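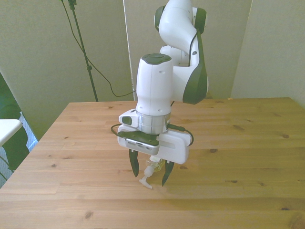 Hand Soap Use in Shared Washrooms at Plakstead College
Student project report, Public Health Methods
February 11, 2023

Print this page | E-mail this page

Our group wanted to know how much liquid soap people use when they wash their hands, and whether the kind of dispenser makes a difference. We picked the topic after the college switched from wall units to pump bottles in two of its buildings, Ngata Hall and the Plener library.

Method

We weighed bottles at the start and end of each day in November. The study ran for 17 days and covered 3 washrooms. All bottles were filled from the same drum of unscented soap. A counter on the door recorded how many people came in, but it could not tell us who washed their hands. We divided the soap used by the number of visits, so our results are for soap per visit and not soap per wash.

We also handed out a short paper survey, and 49 people filled it in. It asked how many times they usually press the pump, whether they prefer foam or liquid, and what makes them skip soap.
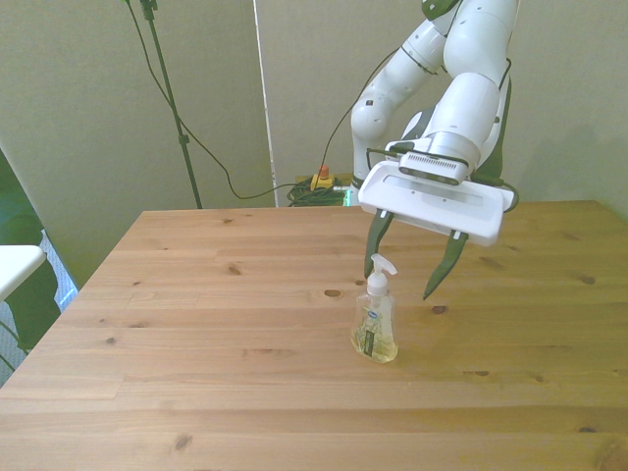
Results

Soap use per visit was higher with the pump bottles than with the wall units in both buildings. The gap was larger in the library. Most people who answered the survey said they press the pump twice. Few said they had a strong preference for foam.

The most common reason for skipping soap was an empty dispenser. The second was a sticky pump. We had not planned to look at cleaning, but several people wrote about it in the margins, so we added a paragraph on it to our notes for the college.

On the busiest day the door counters logged 900 visits. We left that day in the averages - it was an open house, and many of the visitors had never used the building before.

Problems

One scale had to be replaced in the first week. The new one read slightly heavier, and we corrected the earlier weights by testing both scales with the same full bottle. Two evening readings in Ngata Hall were missed and those days were dropped for that washroom only.

The door counters count a person again if they step out and come back. We do not know how often this happened.

Next steps

A repeat in spring would show if the season matters. We would also like to try pumps with a shorter stroke, which give less soap per press.

Reader comments (3)

Did you look at paper towels too? Our building on Cultudcombe Road runs out of those long before the soap.

I filled in the survey. Glad the sticky pumps made it in.

Would be good to see the daily weights in a table.

Related reports
Water Use in the Plener Library
Noise Levels in Ngata Hall Study Rooms
Bus Waiting Times on Cultudcombe Road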